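Soporte doble para vasos Erklow
Ref. 1713 | Fabricante: Presedier | Color: marrón oscuro

Soporte de sobremesa para dos pilas de vasos de papel. Dos anillos unidos forman la base y cada uno lleva su propia estructura de alambre negro, que sujeta los vasos en vertical. Se usa en salas de reuniones, mostradores de café y comedores de empresa.

Características
Anillos: 2, unidos entre sí
Estructura: alambre fino, negro
Carga: por arriba, vaso a vaso o por pilas
Montaje: no necesita herramientas
Unidades por caja: 14
Garantía: 3 años

Uso y limpieza
Coloque el soporte sobre una superficie plana. Introduzca los vasos con la boca hacia arriba y sin apretar la pila contra el alambre. Limpie los anillos con un paño húmedo y séquelos antes de volver a cargar. No apto para lavavajillas.

Vasos compatibles
El soporte se vende sin vasos. Admite los vasos de papel Skellavis, en cajas de 1000 unidades, y otros de diámetro similar. 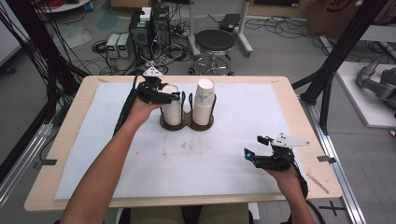

Las dos pilas se cargan por separado y no tienen que llegar a la misma altura. Se puede reponer un lado y dejar el otro como está, o reservar cada anillo para un modelo de vaso. En la mesa de madera clara, la pila derecha es más alta que la izquierda y el vaso de arriba lleva un tenue dibujo verde en el costado. Si se trabaja sobre una plancha de espuma blanca como esta, conviene tener en cuenta que las manchas se notan mucho; la plancha no se incluye.

Productos relacionados
Soporte individual Erklow
Bandeja para tapas Eyvindsson
Vasos de papel Skellavis, caja de 1000

Ficha actualizada: 2021-03-27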